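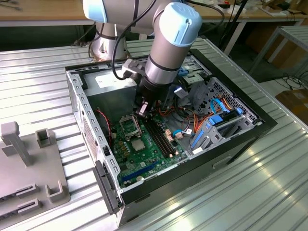

## 6 Recording demonstrations: memory module task

This section covers the recording of guided demonstrations for the desktop assembly cell. It assumes that the arm has been commissioned as set out in Section 4 and that the operator has completed the Tostel safety induction. Recordings made under this section are sent to the Tridska training server, where they are used to build the insertion policy.

### 6.1 Before the session

1. Lay the computer case on its side on the work table, with the open side facing up and the motherboard within reach of the gripper.
2. Place the parts fixture beside the case. Check that it does not move when pressed lightly from each side.
3. Tuck internal cables away from the memory slots. They need not be tied, but no wire may cross the path of the gripper fingers.
4. Check that the case is not connected to the mains and that the operator's wrist strap is earthed.
5. Run the arm through its full range at low speed and watch the external cables. They must hang with enough slack to clear the case at every point.

**Caution:** An open processor socket has fine contacts that are easily bent. Do not let the gripper, a module or a hand rest on it at any time.

### 6.2 Recording an episode

One episode is one complete attempt at the task, from the home position to release of the module.

1. Open Proreck Capture and select the task `memory_insert`.
2. Enter the operator code and the case code. The case code is on the card issued with each case by the Kılıçarslan store.
3. Send the arm to the home position and wait for the green indicator on the screen.
4. Press **Record**. Wait 2 seconds before moving the arm.
5. Guide the arm to the fixture, close the gripper on the module and lift it clear.
6. Move the module over the target slot. Pause briefly above the slot so that the approach and the insertion can be separated during labelling.
7. Lower the module and press until it is seated. The force reading must not exceed 40 N.
8. Open the gripper, raise the arm clear of the case and press **Stop**.
9. Mark the episode as *Success*, *Partial* or *Failed*.

**Note:** Failed episodes are to be kept. A dropped module or a missed slot is useful to the learning system, provided that it is marked correctly. Episodes may be discarded only where the recording itself is faulty, for example where a camera stream has stopped.

**Caution:** If the force limit is reached, the arm will hold its position and will not withdraw on its own. Press **Release** on the pendant, then raise the arm by hand. Do not pull on the gripper or its bracket.

### 6.3 Varying the examples

A policy trained on identical episodes will perform poorly when the case is moved even slightly. Operators are therefore required to change the layout during the session, as follows:

- Shift or turn the case by a small amount after every fifth episode.
- Alternate between the available memory slots, and record the slot used.
- Change the starting height of the arm within the limits shown on the screen.
- Leave the room lighting as it is - changes in lighting are recorded in separate sessions.

The fixture may be moved only between blocks. A full block is 54 episodes. After moving the fixture, repeat the position check in Section 4.3 before recording again.

### 6.4 Closing the session

1. Return the arm to the home position and engage the brakes.
2. Select **Review** and play back the first and last episode of each block.
3. Enter a comment against any episode in which the operator's hand covered the gripper.
4. Select **Upload**. The progress bar must reach the end before the workstation is shut down.

The task is closed to new recordings once the server holds 1,365 accepted episodes. Operators should check the total on the session page before starting a further block. Requests to reopen a closed task are handled under Section 9.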